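4. Small goods and the last few feet of the shop

4.1 Where the hanging things go

Shopkeepers in Idden use the word "danglers" for anything small enough to hang from a hook: key rings, hair ties on a card, luggage tags, little packets of buttons, the cheaper kind of earrings. We have borrowed the word gladly, as it is far nicer than the one we had in our proposal. In all seven shops that took part in the study, danglers were kept within reach of the register, and in all seven the owner had strong feelings about how they ought to be hung.
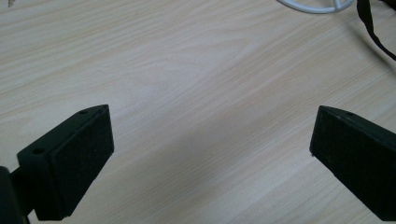
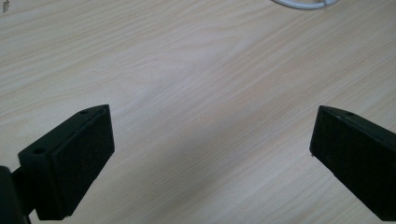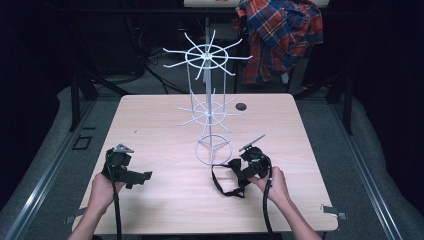

Figure 5. Light wood-grain table surface. In the third panel, a white wire rotating rack with two tiers of hooks stands near the middle of the table.

Owners talked about their danglers with more affection than the money would seem to justify. A key ring brings in very little, and a shop could lose the whole hook of them without noticing at the end of the year, yet we heard long and happy accounts of which ones had sold well and which had hung there since the previous owner. Part of the affection has to do with the fixtures, which tend to stay put for a very long time while the stock around them changes. The white wire rack in Figure 5, with its lower tier of hooks partway up the center pole and its wider tier of arms at the top, belongs to a family of stands that every owner recognized at once, and several had a firm view on which tier should carry what. The most common rule was that the upper arms go to things a grown-up picks for herself and the lower hooks to things a child will ask for. One owner did it exactly the other way around, on the grounds that parents in her shop were tired enough already. We did not find that either rule went with better sales, but both were held very seriously and both had been handed down, in one case through three owners of the same premises.

The distributor matters here as well. Five of the shops bought most of their hanging stock through Bomotell, whose representative comes through Idden with a case of samples and a catalog, and the other two ordered from Clindent by phone. Bomotell sends its goods already carded and punched, so they go straight onto a hook. Clindent sends a good part of its range loose in bags, and the owner has to find cards, or string, or a bowl. You might expect this to be a plain nuisance, and it was certainly described to us as one, but the two Clindent shops also had the most individual displays in the study, and their regular customers could tell us things about them. A woman buying stamps in one of these shops described the button cards by color and by the handwriting on them, having never bought any.

4.2 What customers said they were doing

We handed out a short questionnaire at the door of each shop during November, and 468 were filled in well enough to use. The wording is given in the appendix. The question that gave us the most to think about was a very simple one, asking people whether they had looked at anything while waiting to pay, and if so, what it was and whether they had touched it. We had nearly left it out for lack of room on the sheet.

People who had touched something were often a little apologetic about it. They wrote things like "only turned it" or "just straightening," and one person filled the whole margin with an account of untangling two necklaces so that the next customer would not have to. Straightening came up so often that we went back to the owners to ask about it. They knew all about it, of course. Customers who have been coming in for years will tidy a display while they chat, much as they might pick a thread off a friend's sleeve, and owners are careful not to thank them too much in case it starts to feel like a chore.

Turning a rack seems to be its own small pleasure, and a good many people gave it as the whole of their answer. Here the older studies of shop layout are less helpful than we had hoped. They tend to treat a customer's hand on a fixture as a step on the way to a sale, and they measure how long it takes to get from one to the other. In a shop where the person at the register is also your neighbor, a hand on the fixture can be a way of staying a bit longer. Several answers said as much in so many words. One reads, in full: "I turn it round while she finishes on the phone, it would be rude to stand and stare."

We should admit that the questionnaire favors people with time on their hands. Anyone in a hurry walked past the clipboard, and quite right too. The owners' own impression is that people in a hurry buy more danglers, usually as a present they had forgotten about until they saw the hooks, and nothing we gathered can settle the matter one way or the other. The sales books might have helped if they had all been kept in the same fashion. Three shops enter hanging goods as a line of their own, the rest put them under "sundries" along with string, candles and in one shop eggs.

4.3 The Shevchuk counter

One of the seven shops deserves a longer look. Shevchuk's has been selling stationery and sewing things on the same corner for longer than any of our other shops has been open, and the family kindly let us read through their stock cards. These are filed in shoeboxes, one card to an article, with the buying price in pencil on the left and whatever remarks seemed useful at the time on the right. There are 3,400 of them. We spent a good part of the summer with the boxes and would happily have spent another, and the last one went back on its shelf on 2019-08-11.

The remarks are what make the cards so valuable. Prices could be found elsewhere with some patience, but it would be hard to find another source that records, in ordinary language and close to the moment, why a shopkeeper moved a thing from one spot to another. Thimbles went from the drawer to the counter "so they get seen." Two cards later in the same hand they have gone back to the drawer: "seen too much." Bookmarks with tassels were hung up high, then low, then given away with the calendars. A line of plastic combs has no remark at all except "why."

What comes through, reading box after box, is how much of the arranging was done with particular customers in mind. Crochet hooks were kept on the left side of the counter for a customer who was blind in one eye, and they are on the left side still. Erasers shaped like fruit were taken down during the school year and put back in the holidays at the request of a teacher. Decisions of this kind leave no mark in a sales ledger, and a visitor measuring the counter with a tape would put them down to habit or to chance. We did exactly that on our first visit, and our early sketch of the counter has the crochet hooks marked as "overflow," a label we have left on the sketch in the appendix as a caution to ourselves.

It would be a mistake to take Shevchuk's as typical. None of the other six shops keeps cards, and two of the owners laughed kindly at the idea. Still, when we read some of the remarks aloud to them (with the family's permission, and leaving out anything that touched on a customer who might be recognized) they nodded along and offered their own. The owner of the gift shop by the bus stop told us about a hook she leaves free for a man who brings in his late wife's brooches one at a time, to see if anyone would like them. She does not take a share of the price. Her accountant has asked about it - more than once, she said - and she has told him it is part of the display.

The question of where to hang things is therefore tied up with the question of who comes in, and Section 5 turns to the customers themselves, beginning with those who use the shops mainly for the post counter.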